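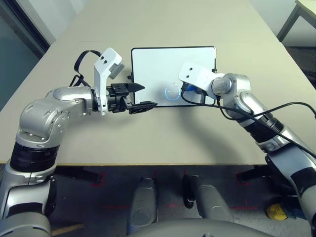

4. Preparing the Skitico for your first practice session

Before you begin this chapter, the recorder must already have its batteries or its power adapter, and the memory card must be inserted (see chapter 3). The instructions are the same for all instruments. Where singers or drummers have to do something different, it is written in a note.

4.1 Setting the clock and the user name

1. Hold the MENU key until the display shows SETUP.
2. Turn the wheel to CLOCK and press it one time.
3. Enter the date in the order year, month, day. For example, 2004-01-07.
4. Turn the wheel to NAME. You can enter up to 11 letters. The display does not have accented letters, so please choose the nearest plain letter.
5. Press MENU again to leave the setup.

Note: If the batteries are out for a long time, the clock goes back to zero and the recordings get a wrong date. The recordings themselves are not lost.

4.2 Placing the recorder

6. Put the recorder on a stable surface, with the two microphones directed to the instrument. Do not put it on the piano lid or on top of an amplifier.
7. Keep a distance of one to two arm lengths. For brass instruments and drums, please take more distance.
8. Switch the LOW CUT on the back to ON if there is a heater, a fan or street traffic near your room.

Caution: Do not cover the openings on the bottom side. The recorder becomes warm during a long recording.

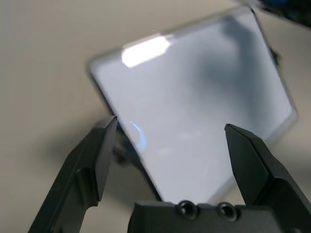 4.3 Setting the input level

9. Press REC one time. The red light blinks. The recorder is now listening, but it does not record yet.
10. Play the loudest part of your piece. Do not play it softer than usual because you are testing.
11. Turn the INPUT wheel until the last bar of the level display comes on only for short moments. If the word OVER appears, turn the wheel back a little and play the same part one more time.
12. Play the softest part. When you cannot see any bars at all, move the recorder closer and repeat from step 10.
13. Press STOP.

Note for singers: Consonants like P and B can give an OVER even when the level is correct. Turn the recorder a little to the side, so that you do not sing straight into the microphones.

4.4 Using the metronome

The metronome can be heard in the headphones or through the small speaker. When you use the speaker, the click will also be in your recording.

14. Press TEMPO. The factory setting is 109 beats per minute.
15. Turn the wheel to change the tempo. The highest value is 288.
16. To save a tempo for a piece, hold TEMPO and press one of the keys A to D. The old tempo under this key is erased without a question.

It is recommended to save two tempos for every piece, a slow one for learning and the one you want to reach. Şengül Tatlı, who wrote the exercises in the supplement booklet, starts most of her students far under the final tempo. For the etude on page 2 of the booklet the final tempo is 115.

4.5 Marking difficult places

17. During the recording, press MARK each time when something goes wrong. Continue to play.
18. After the recording, press the right arrow to jump to the first mark. The playback begins four seconds before it.
19. Press LOOP to hear the place again and again. Press LOOP a second time to stop.
20. To remove a mark, go to it and hold MARK until it disappears from the display.

If your hands are not free, connect the Resgate foot switch to the socket PEDAL. It works the same as the MARK key. Foot switches of other makers may work in the opposite way, so that they set the mark when you lift the foot. This can be changed in SETUP, PEDAL, REVERSE.

Caution: Connect and disconnect the foot switch only when the recorder is off.

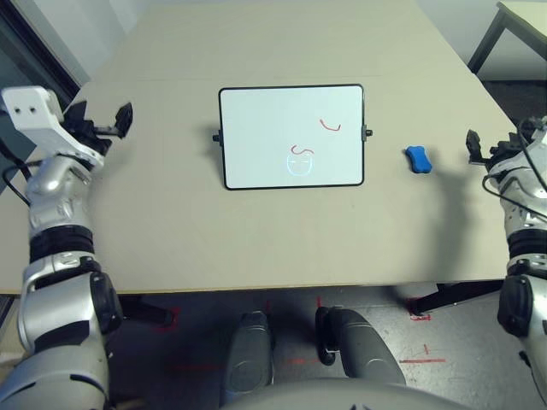
Small whiteboard with a black frame, on its stand.

4.6 Ending the session

21. Press STOP and wait until the word SAVING is gone.
22. Turn off the recorder. Never take out the card before the display is dark.

To copy your recordings to a computer, you need the Tovgate software from the CD. The installation is explained in chapter 5.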